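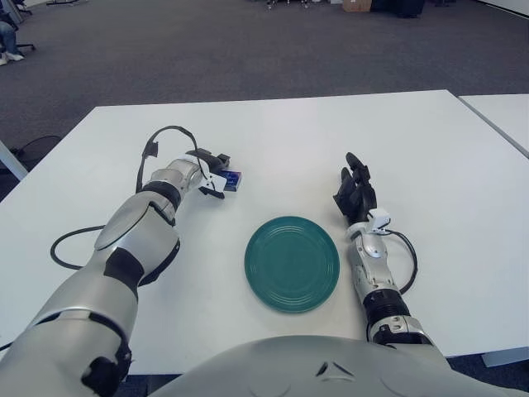
Cable strain on a two-armed manipulator: what the Astthorpe group found

The fault log for the fourth week of the Astthorpe tabletop programme contains 261 entries. Most are trivial: dropped packets, a gripper that reported closed a few milliseconds late, a joint that warmed past its advisory limit during a long run. Heiðrún Ravn, who heads the programme's hardware and safety work, spends little time on those. The entry she keeps returning to was recorded on a Friday at the end of a placing trial, and reads in full: "L wrist, encoder mismatch, no stop."

"The last two words are the ones that matter," she says. "An encoder mismatch is a nuisance. An encoder mismatch with the arm still under power is a safety event, and we classified it as one that afternoon."

The task under test was ordinary. Small packaged items and tableware are moved about on a white tabletop, with the left arm carrying a parallel gripper and the right arm a multi-fingered hand. The controller, known in the group as Miranda, plans both arms together and is meant to keep them clear of each other and of anything on the table. On the trial in question, the left arm had finished a placement and was returning to its park position. It stopped 3 centimetres past that position, reversed, and then drove the wrist into a slow rotation that no part of the plan had requested. An operator pressed the emergency stop. No one was touched. A plate was pushed off the near edge and chipped.

Ravn's first assumption was software. Miranda had been updated two days earlier, and the new release changed how the return motion was blended with the end of the task. The group rolled back to the previous build and ran the same sequence 500 times over the following days. The fault recurred twice, which cleared the update.

"We had all rather hoped it was the release," she says. "A bad release you can revert. Once it happened on the old build we knew we were looking for something physical, and intermittent, and those are slow to find."

It was found in the external cable. On both arms, power and signal for the end effector run outside the shell, in loops left long enough to allow the wrist its full travel. The slack on the left arm is the more generous of the two. At certain combinations of elbow and wrist angle, a loop that should have swung free was instead lying on the table and being drawn under the forearm. The jacket was undamaged. Inside, beside the strain relief, one conductor of the encoder pair had fractured and was making contact only when the cable was straight.

"You could flex it by hand all morning and read perfect continuity," Ravn says. "It opened under a bend and a slight twist together. We only saw it by putting the meter on it while the arm was moving through the actual trajectory, at reduced speed, with the brakes armed."

The replacement cable came from the supplier, Fellex, within the week. Ravn is careful on the question of blame. The part was used inside its stated bend radius for most of the working volume, she says, and outside it in one corner that the group had added to the task without checking. The original routing had been drawn up for a taller work surface. When the tables were lowered, the distance over which the cable could hang free shrank, and the drawing was not revised.

"That's our error and it's in the report as our error. Somebody changed the height of the furniture and no one thought of it as a hardware change."

The more serious finding concerned the stop that did not happen. Each wrist joint has two position sources, and the safety layer is supposed to compare them and remove drive power when they disagree by more than a set margin. The comparison was working. It flagged the mismatch correctly and wrote it to the log. It did not act, owing to a debounce setting that required the disagreement to persist across a fixed number of cycles. A conductor that opens and closes many times a second never satisfies that condition. Every brief reconnection reset the counter.

"The filter was there for a good reason," Ravn says. "Without it we had nuisance trips all day, and people who get nuisance trips all day start looking for ways around the stop. But the way it was written, a clean failure would have tripped it and a dirty failure wouldn't. Most real cable failures are dirty."

The revised logic counts disagreements over a sliding window and does not reset on recovery. When the old fault was reproduced with the damaged cable on a bench rig, power was removed before the wrist had moved a measurable amount. The group then ran 1,295 cycles on the repaired arm under the new settings. There were two trips, both traced to a loose connector at the shoulder that had not previously been noticed.

Other changes have been more modest. The cable loops now carry a clip partway along the forearm, and the park position has been moved so that the slack hangs clear. Table height is recorded in the configuration file, and Miranda refuses to start if the figure does not match the one used when the routing was approved. The height has to be entered by hand, a weakness Ravn acknowledges.

"It relies on someone with a tape measure telling the truth. I'd prefer a sensor. There's one on order."

Operating practice has been tightened as well. During powered trials, chairs are kept back from the table edge and the stop is held by a person whose only job is to hold it. Before the incident, the same person often entered trial results between runs. Ravn timed the response on the Friday recording and found that the operator had reached the button in a little under two seconds, having first put down a pen.

She has sent the report to Petness, which licenses a version of the controller for its own handling cells, and has asked whether its installations use the same debounce setting. At the time of our conversation she had received an acknowledgement and no answer to the question.

Asked whether the right arm has shown any sign of the fault, she says its cable has been replaced anyway. The old one was cut open at the strain relief for inspection. The conductors were intact, though one showed wear through almost half of its strands.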